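[katbridge-robotics] sim kitchen task: status + what I need before demo day

From: Natanael Siqueira
To: katbridge-robotics list
Date: August 3, 2021

Hi all, quick one between classes, sorry for typos.

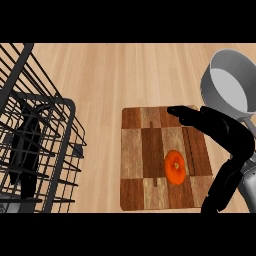 Sim kitchen, tomato on the cutting board, arm coming in from the right.

New scene loads on the lab machines now. Pull the Jivau repo, main branch, not my old one. If you still get the scene with no dish rack you're on the old assets, delete the cache folder and pull again.

Answers to the questions from last night inline.

> Did the tomato get fixed? Last week it kept shooting off the board
> as soon as the sim started. Also my laptop can't run the thing at all,
> fans go crazy and then I get a black window.

Fixed, I think. It was spawning slightly inside the board so the solver kicked it out. Raised the start height a hair and bumped friction. Ran 100 resets overnight and it stayed put on every one. If you see it roll please send me the seed, not just "it rolled".

Laptop: use the headless flag and lower the render size. Black window is a driver thing, same happened on mine. Or just book the lab machine, sheet is in the usual place.

> Are we picking up the tomato or the saucepan for the qualifier? The
> rules page says "object to container" and I read it three times and
> still dont know.

Tomato. Saucepan is the container. Start is tomato on the board, end is tomato in the pan and gripper open. Knocking the pan over = zero for that run. Asked the Surnosum organizers back in July and they confirmed, I'll forward the mail when I find it.

> What success rate do we need? And how many demos do we have to
> collect? I can do a bunch this weekend if somebody shows me the
> teleop thing.

Need 80 percent over the eval seeds to go through to Guimarães. We're at 70 with the scripted policy. Learned one is worse right now, don't panic, it's only seen a small part of the data.

Demos: up to 1,000 total accepted per team. Quality matters more than hitting the cap. Please don't save runs where you hover for ages deciding what to do, those hurt. Come down, close, lift, go to the pan, open, done. If you botch it hit R and start over.

Teleop: readme in the tools folder, second section (first section is for the old controller, ignore, I should delete it). Takes ten minutes to learn. The wrist rotation is backwards from what you expect. Known, not fixing it before the qualifer.

> Does the rack matter? Seems like it's just in the way.

It's a distractor for our task. Leave it in. Organizers will move stuff between seeds and the rack is one of the things that moves, so don't hardcode positions. I know at least one of you has the board location typed in as a constant. Please don't.

Stuff still open:

grasp from above vs. from the side. I've been coming in from above, the side approach keeps clipping the pan on the way in. If anyone has a side version that works, show me

camera view. Current one loses part of the pan on the right. Fine for debugging, not great for the policy. Want to try pulling it back a little, need someone to rerun the baseline after

collision mesh on the pan handle is way too fat. Arm stops in mid air next to it. Whoever did the meshes, can you look?

logs. Name them with your initials and the seed. We have a folder full of test_final_2 and no idea who made what

Will be in the lab after four most days. Door code changed, ask me off list.

Natanael

--
You are getting this because you're on katbridge-robotics. To leave the list reply with "unsubscribe" in the subject.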